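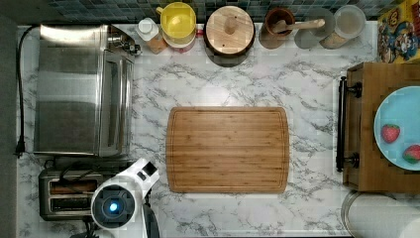

Fata bamboo cutting board with juice groove, large size
Review by Begoñe Pacheco

I bought this board in December, after my old plastic one became so bent that it turned like a wheel each time I pushed the knife. I wanted something heavy enough to stay in its place, and large enough for a whole chicken. My neighbor Silvia Jelínek had the smaller Fata board and spoke well of it, so I ordered the large one from the Norkthorpe kitchen shop. I paid 40 dollars for it with my own money. I have now cooked on it almost every day and I think I can give a fair opinion.

First impression

The board came in a flat box with one sheet of paper inside, printed in very small letters. The sheet tells you to wash the board by hand, to dry it standing up and to put oil on it before the first use. I did all three. The smell of new bamboo was quite strong on the first evening, a little like dry grass, and after the second oiling I did not notice it anymore.

The color is a warm light brown, a bit like honey. It is made of narrow strips, some lighter and some darker, with small dark marks here and there where the plant had its joints. I know that some people do not like these marks and prefer wood that looks all the same. For me they are the nicest part. On a white counter with gray veins the board looks very good, and I leave it out all day between the meals.

The corners are rounded. I mention this because the corners of my previous board were sharp, and I hit my hip on them more than once when the board was standing over the edge of the counter.

The groove

This was the main reason why I chose this model. The groove is cut a short distance inside the edge and it goes around the corners in a soft curve. It is shallow. When I read "juice groove" on the web page, I imagined something deeper, and for the first days I was a little disappointed.

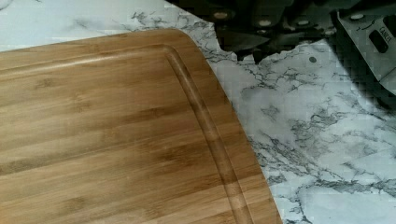 In daily use it is enough for tomatoes, oranges, melon and a roasted chicken that has rested for 10 minutes. It is not enough for a big piece of beef that is cut too early. I tried this at a family lunch and the juice went over the border and onto the counter before I could bring the paper towels. Leandro Collado, my brother-in-law, who was carving, told me that the fault was his and he should have waited. Maybe so, but a groove a little deeper would have forgiven him.

Cleaning the groove is easy with a soft brush. With only a sponge, small pieces of parsley stay in the curve and you find them the next day when they are dry. The bottom of the groove also needs oil, and I forgot this at the beginning. Now I put a few drops on a cloth and follow the channel with one finger.

Cutting

I use a Serrano chef's knife, not an expensive one, and a small knife for fruit. Bamboo is harder than I expected. The sound is louder than on plastic, and in a quiet apartment in the early morning you should think about the people who are sleeping. I sharpen the chef's knife a little more often than before. If you have very fine knives, perhaps you will prefer a softer wood.

Onions, carrots and bread are a pleasure on it. The middle is flat and smooth, and there is enough room to cut the vegetables on one side and push them to the other. For dough I do not recommend it. The groove catches the flour, and I went back to working directly on the counter.

Staying in place

The board has no rubber feet. On a smooth counter like mine it can move a little when I press hard, for example with a pumpkin. I put a damp kitchen towel under it and then it does not move at all. I don't consider this a big problem, but for this price the maker could include four small feet. On the other side, without feet you can turn the board and use both faces, so perhaps this was the intention.

Size and weight

Please measure your counter before you order. I have a toaster oven and a toaster on the left side, and the jars and bottles live along the tiles at the back. With the board in the middle I still have comfortable space on every side. In my previous kitchen in Nevivport it would have covered the whole working place and I would have hated it. It is also too big to lie flat in my sink, so I wash one half and then turn it. Etelka Vincze, a friend from my cooking class, has pain in her wrists and she did not like to lift it with one hand. There is no handle and no hole for hanging.

Marks and wear

The surface is still smooth. Light scratches come with normal use, and I think it is the same with every wooden board. They are pale and thin, and with oil most of mine become hard to see.
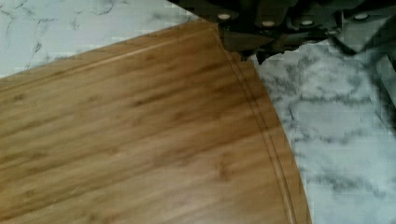 Grain, groove and rounded edge of the board on the marble-pattern counter.

I had one stain from beet juice. Coarse salt and half a lemon took most of it away, and the rest disappeared with time. I never put the board in the dishwasher and it has stayed straight until now.

What I like
The color and the strips
Rounded corners
A lot of room for cutting
Easy to clean with a brush

What I like less
The groove could be deeper
No feet and no handle
Louder than plastic

Would I buy it again? Yes, in the same size. For a small kitchen I would take the one that Silvia has. I give it four stars out of five.

Updated 22nd January: a reader, Solange Friesen, asked which oil I use. It is simple food-grade mineral oil from the pharmacy, one thin layer in the evening, and in the morning I wipe away what is left.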